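Section 4: Your Utility Knife and Your Table

The Zulley knife is a simple tool – a body, a slider and a blade – and most owners will be tempted to skip this section. The Zevance service desk in Worelthorpe logged 1,169 calls about it last year, so please give it the next few minutes.

4.1 Getting to know the knife

1. Hold the knife upright with the blade end down and the slider where you can see it.
2. Push the slider slowly until a short tip of blade shows. A short tip opens nearly every box you will ever be sent.
3. Stop there. The rest of the blade is for people who enjoy paperwork.
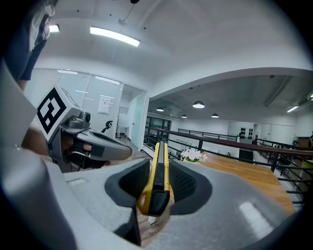 Fig. 4-1. Knife upright, short length of blade showing.

CAUTION: The tip is sharp at any length. Do not test it on your thumb. We did that for you.

4.2 Preparing the table

The table can be any height you like, provided you can stand at it without stooping. A Mathias side table works well, and so does whatever you already own.

1. Set the box on the table, seam side up.
2. Move flowers, framed pictures and other objects of sentimental value well back from the cutting line. Artificial flowers do not grow back either.
3. Put a cutting mat under anything flat. The knife cannot tell cardboard from tabletop and has never shown any interest in learning.

NOTE: Mats are sold separately as part no. 43. An old cereal box is sold with cereal.

4.3 Laying the knife down

Retract the blade before you let go of the knife, every time, including the times when you will be right back. Keep the knife where you can see it from your side of the table.

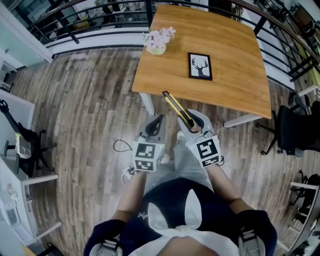

Zulley Owner's Guide Rev. C Page 49

If the knife is lying at an angle near the front edge, slide it farther in. An elbow will find it otherwise, and after the elbow, a foot.

4.4 Changing the blade

Change the blade after 10 large boxes, or sooner if it starts tearing the tape. Wrap the old one in tape before throwing it out. For snapped or jammed blades, go to Section 6.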